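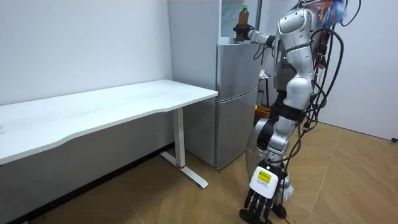 October 31, 2019

**Kitchen corner, Gutley room. Refrigerator: what stays inside, what stays on top**

I continue from the page of Charalambos, where he wrote only "fridge is warm, see tomorrow". So today I looked.

The refrigerator has inventory number 3285. Please use this number when you write to the building office, they did not understand me when I wrote "the silver one with two doors". Upper door is the freezer, lower door is the normal compartment.

Start of work 9:10. Before I opened anything I put the Mandura logger on the middle shelf of the lower compartment and closed the door again. After 55 minutes it showed 8.5 °C. This is too warm. We want 4 °C, with 5 still acceptable. The dial was in position 3, and I did not change it in this first part, because I wanted to see the effect of the shelves alone.

Then I emptied the lower compartment to the table. List of what I found, with decision:

- Two boxes of yeast from Balaskas, one opened. Keep. The opened one I closed with a clip and wrote the date of opening which Thongchai remembered (in June, he is quite sure).
- Malt extract, jar, half used. Keep, but move to the door.
- Butter, 237 g by the small scale, with paper. Keep. Belongs to the Friday baking.
- Three yogurts, all past the date. Thrown away.
- Lemon juice, one small bottle. Keep.
- A plastic box with something that was cooked rice. Thrown away together with the box, I did not want to save the box.
- Sourdough starter, jar A. Keep, fed today.
- Sourdough starter, jar B. Has dark liquid on the surface but the smell is correct. Poured off, fed today, will see on Monday.
- Old paper bag against the rear wall, frozen to it. See below.

The paper bag was the reason, I think, or one of the reasons. It covered the air opening at the back. Behind it was a plate of ice as thick as my finger. I did not use a knife for it. I put a bowl of warm water on the lower shelf, closed the door and waited, then changed the water and waited one more time. Then the ice came off in two pieces by hand. The drain hole under it was blocked with crumbs. Cleaned with a straw and warm water.

Wiped the shelves and the door seal with water and a little baking soda. The seal has a fold near the bottom corner on the side of the hinge. I tested with a strip of paper: in all other places the paper holds when I pull, at this corner it slides out. I warmed the fold with a wet hot cloth and pressed it flat. It is better but not perfect. If it folds again we need a new seal.

Everything back in at 12:30, with free space of one hand behind each row. Logger in the same place as before.

**Top of the refrigerator**

We must agree about this, it is written in this notebook already two times with two different rules.

The cabinet with the white frame and dark front stays where it is, on top. Charalambos asked if it makes the refrigerator warm. I do not think so. I held the Mondov thermometer on the top surface beside the cabinet, and it gave 27 °C, with 22 °C in the room. It is normal that the top is a little warmer, and now we know how much. But I would not put more things there only because there is a surface.

The strip before the cabinet is narrow. A tall bottle can stand there, like the one with the green cap, but it stands close to the edge and if somebody closes the door with force it can walk forward. I tried it with a bottle of water, five times closing the door in the way Thongchai closes the door. It moved by the width of my thumb. So:

1. One bottle at a time on this strip, cap closed tight.
2. No glass. Plastic only.
3. Nothing that needs to be cool. 27 °C is no place for yeast or for oil.
4. Take the bottle with the hand around the lower half, and lift it before you pull it. If you take it at the neck it tips, as it is tall and narrow.
5. At the end of the day the strip is free again.

Brown liquids need their name on them, also when they are in a clear bottle. In this kitchen we have cold tea, malt vinegar, soy sauce and the diluted malt extract, and in similar bottles I cannot tell them apart by the eye. Two weeks ago I put vinegar in a dough which should get malt. The dough was then useful only for the photograph of how it should not be. Name and date on tape, on the body of the bottle and not on the cap, because caps are exchanged.

**Afternoon**

15:00, logger 6.0 °C. Dial still on 3.
16:10, logger 5.0 °C. Changed the dial to 4.
17:25, logger 4.2 °C. I leave it like this for the night.

Humidity in the room 55 %, window closed. I write it down because last summer we had water drops on the outside of the doors and no one had the number from a normal day. Today the doors are dry.

I also moved the refrigerator a little forward to vacuum behind it. Lots of gray dust on the grille. Attention when you push it back: the cabinet must be held by a second person. Thongchai held it, and we moved in small steps. The front left foot was not on the floor, so I turned it out one and a half turns. Now the lower door closes by itself from half open, before it stayed open. Perhaps this explains more of the warm temperature than my paper bag, I cannot separate the two any more. I should have measured between.

**Open**

- Read the logger in the morning before the first opening of the door.
- Strip of paper test at the bottom corner again, next week.
- Ask the price of a seal for 3285.
- Freezer (upper door) not touched today. There is frost but the drawer still moves.
- Tape and a pen which works, to be hung on the side panel. Charalambos has magnets.
- Jar B, look on Monday. If there are no bubbles, start again from jar A.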